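Do Toy Libraries Really Cut Waste?
Student project report, Pristville

Derkovix says its toy-lending plan cuts household waste by 30 percent. We doubted it – the leaflet gives no source.

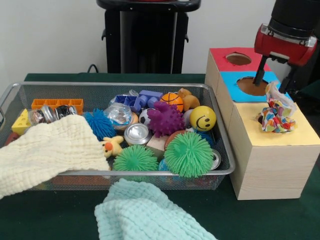
Toys in a wire mesh basket, with two waffle-textured cloths.

We sent out 90 surveys and got 63 back. Only 16 families said they bought fewer toys.
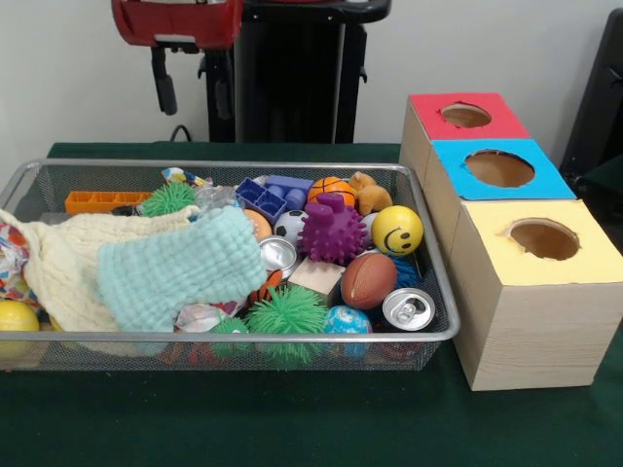
Montoya objected that borrowing still beats buying. Maybe, but our survey can't show it.

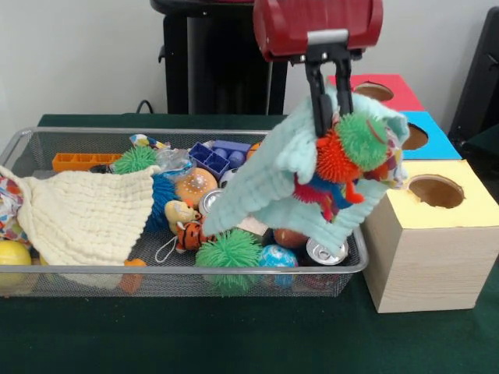 CORVILLE, September
The second branch kept no loan records, so we left it out of the totals.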